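Tags: Grants & Funding, Project Reports, Waste and Recycling

Hendden Streets Deposit Pilot - interim report to the Pluremum Fund

Prepared by Laine Kļaviņa, project lead. Covers up to end of July.

Short version. Both return points open, third one late. Collection going better than we budgeted for, contamination worse. Spend is under on staff, over on transport. Would like to move some money, see near the end.

Scope is unchanged from the bid: drinks cans and plastic bottles, no glass, no cartons. 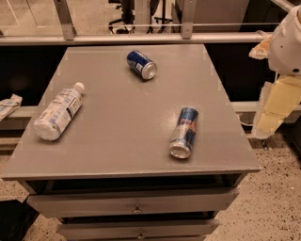
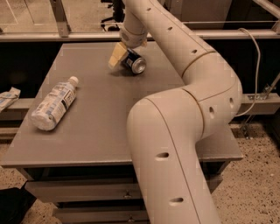 Cans and plastic bottles, the two streams in the pilot.

Where we've got to

Library return point opened on time. Market hall one opened two weeks after, the delay was the electrics and then the key for the side gate. Third site (the school on Sakalauskas Road) still not open. Lease wording is with the school's solicitor, has been since before Easter. Percy Castaño is chasing and we now have a name there and not just an inbox, so some hope.

Households signed up: 273. Target at this stage was 162, so well ahead. Most of that came from the doorstep rounds Lucero Ticona ran in the flats behind the market. The leaflets did very little. Would not print them again.

Of the households signed up, 123 have brought something back more than once. That's the figure we'd ask you to look at. The rest have come once or not at all, and we don't yet know why. Short phone survey planned for the autumn, questions drafted, happy to share.

What has gone badly

Contamination. Mostly liquid left in the bottles, and people putting in yoghurt pots and milk cartons. The sorter at Skukus sent back two loads in May and charged us for one of them. We've argued about the charge and lost.

Signs were part of it. First set had too many words and were fixed too high. Édgar Rivadeneyra redid them with bigger pictures and got them translated into four languages, and they've been up since mid June. No loads sent back since then, but its only been a few weeks so we're not claiming anything yet.

Crushed cans. The barcode has to be readable for the deposit and people flatten them out of habit. Staff have been giving the deposit anyway if it is obviously a can from the scheme. Costs us a bit. Would rather that than rows at the counter.

Opening hours. Market hall shuts at 4pm and working people can't get there. We've asked for a later close one evening a week. Answer was no, then maybe.

Staffing

Ulises Domínguez started as site coordinator in April, full time. Lucero on three days, going up to four if you agree the change below. One sessional post unfilled - advertised twice, one applicant, who took another job. We've covered with overtime which isn't a long term answer.

Training: all counter staff have done manual handling and the cash handling half day. First aid is booked for September.

Money

Full sheet attached separately. Main points:

- Staff: underspent, because of the empty post.
- Transport: over budget by 8 per cent. Van hire went up and we are doing more trips than planned, bags fill quicker than we thought.
- Printing: spent, mostly on the leaflets, see above.
- Deposits paid out: on track.
- Third site fit-out: nothing spent, obviously.

Request

We'd like to move the unspent sessional wages into transport and Lucero's extra day. No change to the total. Need a yes or no by the end of the month if possible, the van contract has to be renewed and the price goes up if we do it month by month.

Also, if the school site falls through we'd want to talk about using the health centre car park. Not asking for a decision on that now. Ulises has had one conversation with the practice manager and she was freindly about it but wants to know who pays for the lighting.

Next three months

Get the lease signed or walk away, decision by end of September. Phone survey. Second round of doorstep visits, this time the terraces north of the canal. Meet Skukus about a written standard for what counts as a contaminated load, so far it seems to depend who is on shift.

Next report due with the year end figures. Queries to Laine, mornings are best.

0 comments | 3 shares

Contact us | Accessibility | © Hendden Streets | Back to top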